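Woredero support: ticket 1886
Subject: Parcel labels printing blank after update
Status: Open, waiting on customer
Site: Cledville shop

Reported 8.40 am. Labels from the Wososach order page come out blank. Invoices on the office printer are fine. Started after the April update to version 8.

Checked so far:
Printer self-test prints normally, so the head and ribbon are all right.
Swapped the USB cable. No change.
Cleared the queue, which had 40 old jobs stuck in it. Next label still blank.
Removed the driver and put it back. Windows test page prints, order page does not.

Asked Varghese whether the update touched label sizes. They say the template was reset to A4. On a small label that would put the address well off the paper.

Set the template back to the small label and saved. First label printed with the address but no barcode. Second one the same.

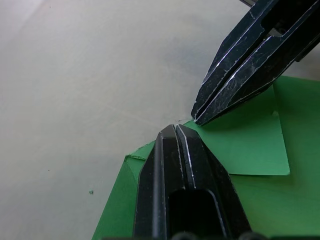
Casimiro Bravo
Barcode field in the template is set to a font that is missing on this PC. Have sent the font file over with install steps. Please restart the order page after installing, then print one label only. There is a batch of 500 waiting, so leave that paused until the single one scans.

If the barcode is still missing, reply with the template name and the printer model.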